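Makuna Mobile Forum > Cameras and Photo Quality

Thread: Two-lens vs three-lens phone for everyday shooting, which one did you keep?

pellworth
Posted Apr 19, 2019

I've had two phones side by side for long enough now that I have to decide, because one of them goes back to the shop. One is the Jistex with two rear lenses (main and wide). The other is the Miyazaki with three (main, wide and telephoto). The Miyazaki costs 70 dollars more where I live.

I don't shoot video. I mostly take pictures of my kids, food, and buildings when we travel. I print some of them, nothing huge.

What I have seen so far is that the main cameras are close. In daylight I can't tell them apart on the phone screen. On a computer the Miyazaki looks a bit sharper in the middle and a bit softer in the corners. The Jistex makes skin too orange indoors. The telephoto on the Miyazaki is nice, but I have used it less than I expected to.

Which would you keep, and why? Please only answer if you have used at least one of them.

dunmarrow
Keep the Miyazaki. 70 dollars is nothing over two or three years, and you can't add a telephoto later. I said the same thing as you in the first week, that I hardly used it. Then my daughter had a school concert and I was in the back row. Half of the pictures I kept from that night came from the long lens.

The orange skin on the Jistex doesn't go away either. My wife has one. They sent out an update in January that was supposed to fix white balance and I see no difference.

tinrook
I disagree with that. I own the Jistex and the January update did fix it for me, at least under warm bulbs. Under office lights it is still off. Did she turn off the scene mode? If scene mode is on, it pushes the colors no matter what the white balance is doing. Settings, camera, advanced, second switch from the top.

About the telephoto – in low light the Miyazaki doesn't use it. It crops the main camera and shows you "2x" on the screen as if nothing had changed. Put your finger over the long lens in a dim room and you'll see that the picture stays the same. So for a school concert I doubt you were using the long lens at all.

dunmarrow
The stage was lit. But I'll try the finger test.

pellworth
Thanks, I didn't know about the scene mode switch. It was on. I'll turn it off and shoot the same things again tonight.

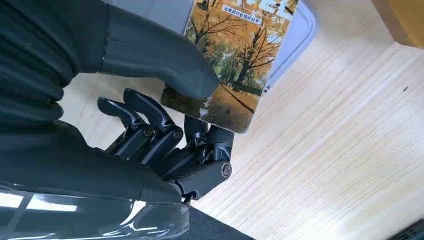 kessbrin
Something that hasn't come up yet is close focus, and for me it decided the question. I had the Miyazaki for a few weeks and sent it back over this. The main camera won't focus as near as the Jistex does, so with small things you have to back up and crop. With something the size of a book it doesn't matter much, and that kind of subject is a good test anyway. Take a book with a photo on the cover, an autumn one like that, lay it on a light wood table and shoot it with both phones from the same height. You get warm colors to compare, and you get wood grain, where heavy noise reduction is easy to spot. The Miyazaki smeared the grain on my desk every time. The Jistex kept it, with some noise, and I prefer the noise.

Then do it again in the evening with one lamp on. That was where I saw the biggest gap.

tinrook
Agree on the grain. The Jistex processing is lighter. People call it noisy, but it prints better.

oldferrule
I'm going to go against both camps here. I've used the Miyazaki since it came out and I don't think the lenses should decide this. The camera app should. The Miyazaki app opens when I double press the power button and it's ready before the phone is up to my face. The Jistex I tried at work took long enough that I missed things. With kids that counts for more than corners or wood grain.

If you want to measure it, lock both phones, start a stopwatch on a third screen, and take a picture of the stopwatch from locked. Do it five times each. The average tells you more than any sample gallery.

tinrook
That was true at launch. Mine opens fine now. I do get a delay if the storage is nearly full.

oldferrule
Maybe. The one at work had plenty of space, but I don't know which version it was on.

marl_and_fen
Long-time reader, I shoot with the Miyazaki and print at home. For printing small, up to the size you'd put on a shelf, both are fine and you won't see a difference. I had one big print done from the main camera and it held up. I had one done from the wide lens and it did not. The edges were mush. The wide lens on both of these phones is the weak one, and I think people who argue about the telephoto are arguing about the wrong lens.

If buildings are a big part of what you shoot, test the wide lens first. Stand across the street, keep the phone level, and look at the corners of the windows near the edge of the picture. Tilting the phone up makes any building look like it's falling over, so don't blame the lens for that.

kessbrin
Good point about the wide lens. I'd also say check the case before you judge it. I had a Gestaswood case on mine and the lip around the camera was thick enough to catch the flash. I got a gray haze on one side of every flash picture and thought the phone was faulty. Took the case off and it was gone.

dunmarrow
Did the finger test. In my living room with the main light off, tinrook is right, it stays on the main camera. With the main light on, it switches to the long lens. So it depends on how bright the room is. I still think my concert pictures were the long lens, because the stage was far brighter than my living room, but I can't prove it now.

tinrook
Fair enough. You can check the picture details in the gallery. It lists the focal length. If it shows the main camera's number, it was a crop.

dunmarrow
Checked. Most of them are the long lens. Five are crops, all from the part where they turned the lights down.

pellworth
OK, I ran some of these. With scene mode off the Jistex is much better on skin. Still a bit warm, but I could live with it.

I did the table test with a cookbook and a lamp. I can see what kessbrin means about the smearing when I zoom in. At normal size I can't see it. My wife picked the Miyazaki picture when I showed her both without saying which was which.

Stopwatch test: the Miyazaki was faster every time, though not by as much as I thought it would be.

Wide lens on buildings will have to wait for the weekend. I have until the end of next week to return one.

marl_and_fen
When you do the wide test, set both to ISO 50 if the manual mode lets you. Otherwise you end up comparing noise reduction again and not the lenses.

tinrook
The Jistex lets you go down to 50. I don't know about the other one.

oldferrule
Miyazaki does too. It's in pro mode, swipe left from the main screen. Pro mode doesn't work with the wide lens on the older software though, so update first.

pellworth
Updating now. I'll post the building results when I have them.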